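On Washing Rice and Other Matters of Household Procedure

October 12, 2024

It has been the practice of this blog to set out household procedures in writing, and several readers have asked that the matter of rice be treated at greater length than the short note I published in June. I am pleased to do so. What follows concerns plain white rice cooked on the stove in a covered pot. Brown rice and rice for pudding will be taken up separately.

The first question is whether rice should be washed at all. My household held for many years that it should not, on the grounds that my mother never did so and that the package gave no such instruction. I changed this policy after a long correspondence with Sayaka Takagi, who was patient with me. Rice that has been washed cooks into grains that hold their shape, and the pot does not boil over nearly so often. I would make an exception for enriched rice, where the added vitamins are carried off with the water, and for any dish in which a thick, starchy result is desired.

The procedure is as follows. Measure the rice into a wide bowl. Add cold water until it stands well above the grains, stir with the fingers for a few seconds, and pour the water off at once. The first water is the cloudiest and should not be left standing. Repeat with fresh water, stirring gently, until the water is no longer milky. It need not be perfectly clear. 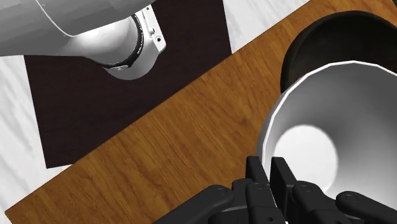
After the last washing the rice should be drained in a fine strainer for ten minutes. I omitted this step for a long time and my results varied from week to week. Water that clings to the grains is water that was never measured, and a recipe cannot account for it.

On the question of soaking, opinion is divided, and I do not propose to settle it. I soak short-grain rice for half an hour and long-grain rice not at all, except for basmati, which is improved by twenty minutes. The soaking water is discarded.

With respect to quantities, I use one and one-quarter cups of water to one cup of washed short-grain rice, and one and one-half cups to one cup of long-grain. These figures apply to my own pot, a heavy one with a close lid. A thin pot or a loose lid will require more. Bring the water to a boil, cover, reduce the heat to the lowest setting, and cook for fifteen minutes. Remove from the heat and leave covered for ten minutes more. The lid is not to be lifted during this period.

I should add a word on storage. Cooked rice must be cooled promptly and refrigerated within the hour. Leftover rice makes a very acceptable breakfast with an egg. 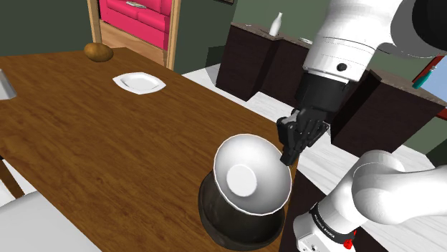
Kenta Hamada wrote to object that ten minutes in the strainer is too long in a dry kitchen, as the outer grains begin to crack, and that five is plenty if the strainer is given a firm shake. I have since tried five minutes on two occasions and found no fault with the rice. Readers in dry climates may wish to adopt the shorter time. I will continue with ten through the winter and amend the written procedure if there is cause.

The next entry will deal with dried beans, including the matter of salt in the soaking water, on which I have already received more mail than expected.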